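Prokoser Household Goods Lexicon

Version 2, released in December. Maintained by Xiaoyan Luo and Fengying Fang.

Summary

Prokoser is a word list of English names for household furniture and kitchenware, with regional variants and short glosses. It was compiled for spell checkers, catalog search and translation memory. The list has 500 headwords. Each headword has up to 4 variants.

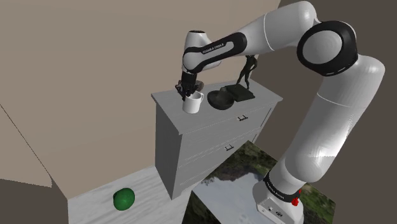

Sources

Headwords were drawn from two retail catalogs, Verura and Basell, and from the Chettiar glossary of trade terms. Duplicates were merged by hand. Brand names and model numbers were removed before merging. Terms found in only one source are kept and carry the flag "single".

Format

One UTF-8 file, tab separated, with a header row. Columns:

headword: lowercase, singular
variant: one per row, may be empty
region: US, UK, IN or blank
gloss: one line, 100 characters maximum
flag: single, dated or blank

Rows are sorted by headword, then region. A blank region means the term is in general use.

Furniture terms

"Chest of drawers" and "dresser" are separate headwords linked through the variant column. "Cabinet" is not a variant of either. "Pull" and "handle" are both listed; "bar pull" is entered under "pull".
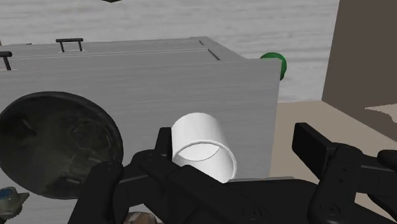

Gray cabinet with black handles on the top surface.

Known issues

Plural-only nouns such as "tongs" break the singular rule and are left as they are. UK coverage is thin for bedding. The "dated" flag was assigned by one annotator and has not been checked by a second.

Changes from version 1

Region codes are now uppercase. The pronunciation column was dropped.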